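Visit report: open day at Wijaya, Wastthorpe
August 31, 2018

Wijaya sells imported dry groceries and snacks out of a long brick building behind the Wastthorpe bus garage. Once a year it opens the packing rooms to customers. Entry was $4, paid at the side door, and the ticket came off the price of anything bought later.

Ikhsan Chin took our group through. The firm keeps 800 lines in stock, and 300 of them are crackers, cookies and other small snacks. Those are packed into mixed gift boxes, and the busy month is December.

The snack table

The table had a pale cloth with a plant print and an open hot-pink box on it. The soda crackers come in small black packets with the name in large white Chinese characters, 苏打饼干, and a picture of the crackers on the lower part.
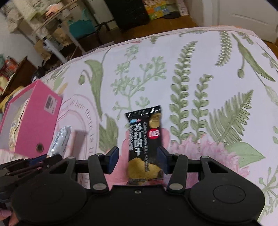 A standard mixed box holds 12 items. Ikhsan said customers write in most often about broken crackers, so the heavier things are packed first. The boxes used to come from Wosto, but the price went up and they now buy from Grorkeo.

We also talked about labels. Shoppers who don't read Chinese usually ask about ingredients, and the shop will translate a label if you bring the package to the counter. One cream-colored package on the cloth was lying with its back up, with a block of very small print above the barcode. 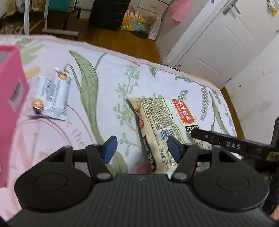 Getting there

Take the bus to the garage and walk around to the back. Parking is tight. The shop at the front keeps normal hours on the open day and takes cards, but the side door is cash only.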